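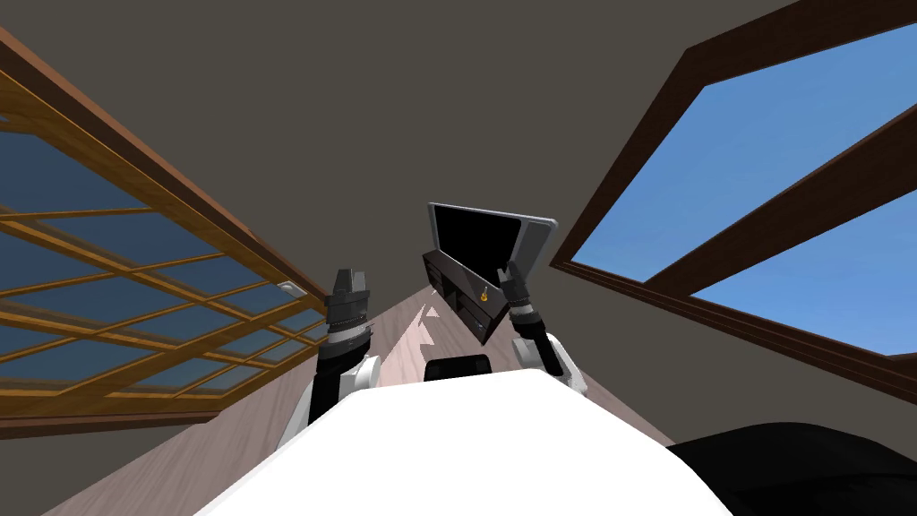

Sim view from behind the shoulders, right gripper at the small dark cabinet, left one open.

From: Saskia Donnelly
To: teleop-hobby list
Date: September 10, 2023
Subject: Re: [teleop] Keyboard or hand controllers for two arms?

Maxine Donnelly wrote:
> We've got the Virkdale rooms loading fine now, but I'm still driving
> both arms from the keyboard and it's driving me up the wall. By the
> time I've lined up one hand the other has wandered off. Is it worth
> getting proper hand controllers before we start recording the
> furniture tasks? And how many demos did you end up needing?

Hi Maxine (and everyone else who wrote to me off-list),

Yes, get the controllers! I held out for most of last October with the keyboard because I'm cheap, and I have 138 recordings from that stretch that I wouldn't show my worst enemy. The arms move one direction at a time, stop, think about it, move again - and then the policy learns to do exactly that. I trained on them anyway and got a robot that stuttered its way to a cabinet and parked.

The picture up top is from the Biltdale room, the one with the little cabinet with the gold-coloured knob and the framed panel on top. I picked it because it's the piece that taught me the most about using two hands. My habit is to leave the left gripper open and nearby while the right one does its bit, and bring it in only when I need it. If you clamp on with both straight away they end up fighting each other, and in sim that can get very silly very fast.

Other bits, in no real order:

Set your clutch button before anything else. You want to be able to let go, put your elbows back somewhere comfy and pick up again without the arms jumping. Pekon has it on the trigger by default and I kept hitting it by accident, so mine's on the side grip.

Turn the arm speed down. I know it feels like wading through porridge. Kubiak told me to try it and I ignored him for weeks, and I was wrong.

Watch your camera angle too. Looking up steeply you get loads of ceiling and window, and it's really hard to judge how far a finger is from a dark drawer front. I flip to a side view for the last little bit of the reach.

As for how many, I've got 600 I'd call clean for the cabinet, and I threw out plenty to get there. Kubiak has 3000 across all his tasks but he's retired and has the time. I do 7 in a sitting and then my wrists want a cup of tea.

Happy to send you my controller mapping if you want it. Which version of Pekon are you on? The file format changed and I'd have to dig out the old one.

Cheers,
Saskia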